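Quick writeup of the Polstead spoon + rest set, before I forget the details. Had it since October, used it most days in the back kitchen, plus the long soup nights where everything gets used twice.

**What it is:** Asian-style soup spoon, pink-red, with a small oval dish to park it in. Sold as a pair. Maker is Polstead, ours came through Ogunleye, the kitchen shop by the bus station. Emitz does a near copy for less, more on that lower down. Comes in other colors, we got the pink-red.

**Short version:** good spoon, decent dish, dumb packaging. Would buy again.

## The spoon

Deep enough to hold real broth. That was my gripe with the last lot, you'd get half a mouthful and a noodle. This one gets you a proper sip with a bit of scallion on top. Edge is smooth on the lip. Doesn't taste of anything.

Handle is long and narrow. Longer than I'm used to. I like it for tall bowls, don't love it for the short ones – it wants to tip out if you leave it leaning. Hence the dish I guess.

Color is darker toward the end of the handle, closer to magenta. The listing had it one flat pink. I prefer it this way but if you are matching to something, know that before you order.

Washes fine. Dishwasher top rack, no chips on ours. One of the spares got dropped on tile and lived. Chili oil leaves a film in the bowl part if you let it sit overnight, a soak and a sponge takes care of it.

## The dish

Shallow, cream-white, thin beige-brown rim. It's really a saucer. Works as a spoon rest, works for soy, works for a teabag. Footprint is small so it fits next to the bowl without pushing everybody's elbows out.

The shallow part is the catch. Put a spoon down with broth still in it and you have maybe one good drip before it's at the rim. Fine for a taster spoon. For a ladle, no, get something bigger.

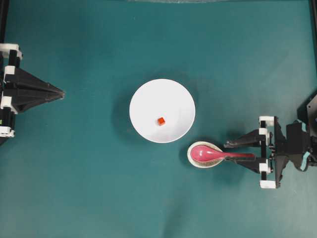 **Stiltine Supper Club – Kitchen Gear Page**

Only the bowl of the spoon sits in the dish, so the whole handle hangs out to the side. Takes up more table than you'd think. On our narrow tables we turn them so the handles point toward the middle, otherwise sleeves catch them. Lost one cup of broth that way allready.

The wide-rim white bowl isn't part of the set, don't email Polstead asking for it. That said it's a good match. Wide rim means you can carry it hot with a folded towel and keep your thumbs out of the soup. I'd put the two together for any guest table. White bowl, cream dish, looks near enough the same in evening light. In daylight you see they're different whites. Doesn't bother me, bothered one person a lot.

## Against the Emitz one

Tried both for a couple of weeks side by side. Notes as I wrote them:

- Emitz spoon is shorter, better in short bowls
- Emitz bowl part is flatter, worse for broth
- Emitz dish is deeper, this is the one thing it wins outright
- Polstead handle is nicer to hold with wet hands
- Emitz stacks. Polstead dishes stack, the spoons sort of fan out and slide

If you mostly do rice and sauces, get the Emitz and save the money. Soup people, Polstead.

## Packaging

Bad. Each set comes in its own box inside a sleeve inside another box. We ordered 10 sets and it filled the recycling bin by itself. Tape on every flap. The label glue on the underside of the dish took hot water and oil to get off, and two of them still have a sticky ring if you look. Just print it on the box.

No care card either, I had to look up the dishwasher thing.

## Storage

Spoons lay flat in a drawer or stand in a tall jar. Jar is faster on the night, drawer is quieter. We do the jar, handles up. Dishes go in a stack on the shelf above, 9 in the stack now as one is permanently living by the stove under the tasting spoon and I've stopped moving it back.

## Gripes, leftover

- want a pack of spoons only. the dishes outlast everything
- shop restock is slow, Ogunleye had none for most of the winter
- rim color on the dish varies a bit piece to piece, some more brown, some hardly there

## Score

Spoon 4 out of 5, dish 3, box 1. Still my pick for soup nights. If Polstead makes the dish a little deeper I'll bump it and update teh page. Next up is the ladle from the same range, which has arrived and is still taped shut.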